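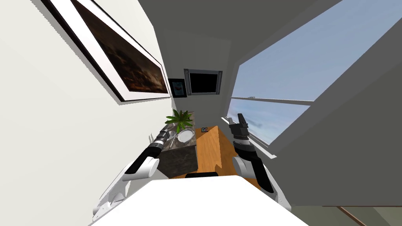

Putomthorpe holiday flats: kitchen safety check, January
Flat 31. Comments by the outgoing inspector, for whoever does the next round.

1. Smoke alarm
Pass. Sounds when the button is pressed, which tells you the battery and the horn work. It says very little about smoke. The label gives no replacement date and I don't accept "fitted recently" as one.

2. Heat alarm
Fail. The handbook says every kitchen has one. I could not find it, and neither could the handbook's own floor plan.

3. Fire blanket
Pass, with doubts. Correct type, tag in date. Stored in a drawer under the oven mitts. Hang it on the wall near the door.

4. Extinguisher
Pass. Gauge in the green. Serial ends in 572, but the log has a different number, so somebody has been ticking the log from memory.

5. Outlets and cords
Fail. 2 outlets near the sink did not trip with the tester. Dhillon's invoice lists both as replaced. I would like to see the old ones.

6. Hot water
Measured at the tap after a full minute of running. Over the limit on the sheet. The Pareo mixing valve is sold as "set and forget," and I think the second half was followed.

7. Stove anti-tip bracket
Not checked. Last year's form has a tick here. The stove has to be pulled out to see the bracket and there were no marks on the floor, so make of that tick what you like.

8. Cleaning products
Pass. Upper cabinet, child latch fitted. The latch is an Idberg and opens with a firm tug. Passes the form, would not pass my nephew.

9. Carbon monoxide alarm
Pass. In date.

Result: 35 points needed, not reached. Items 2, 5 and 6 to be fixed before the next booking. I want receipts for the parts, and the retest should be done by someone other than the person who did the work. Item 7 stays open until the stove is moved.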